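Call for Participants: Household Object Handling Study, Carnbridge Site

Lendow Robotics Lab | Studies and Paid Sessions 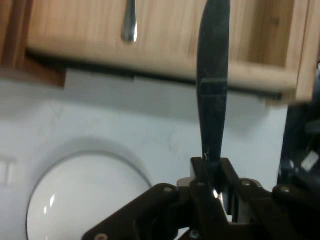
We are looking for adults to take part in a paid study on how robots learn to pick up and put away kitchen items. Participants will guide a robot arm through short tasks by hand controller, and we will compare two ways of turning those demonstrations into training data.

In the first round of the study we collected 3,604 demonstrations from 97 participants. A policy trained on short, corrected attempts did better with thin items such as table knives than one trained on full, uncorrected attempts. It did no better with cups and bowls. We do not yet know if the result holds with people who have never used the controller, so the second round is open to beginners only.

What you will do

You will attend one session of two and a half hours at our Carnbridge site. After a practice period you will carry out pick, hand over and put away tasks with cutlery and other small items. You will be asked to fill out a short form after each block. Breaks are included.

Who can apply

You must be 18 or older, able to use both hands, and comfortable reading instructions in English. Glasses and contact lenses are fine. Please do not apply if you took part in the first round or have worked with robot arms before. Left-handed people are encouraged to apply, as we had few of them last time.

Payment and data

You will be paid $60 by gift card at the end of the session. You may stop at any point and will still be paid. We record arm movement and wrist camera video. Your name is stored separately from the recordings.

How to apply

Fill out the screening form and enter study code 242. Sessions run at 9:30 a.m. and 1:30 p.m. through April. We reply to all applicants within five working days.

Filed under: Participate, Manipulation, Learning from Demonstration

Related
Research Technician, Enham Test Kitchen
Fawzy Gripper Project: First Round Results
Parking and Access at Carnbridge

Contact | Privacy | © Lendow Robotics Lab | Back to top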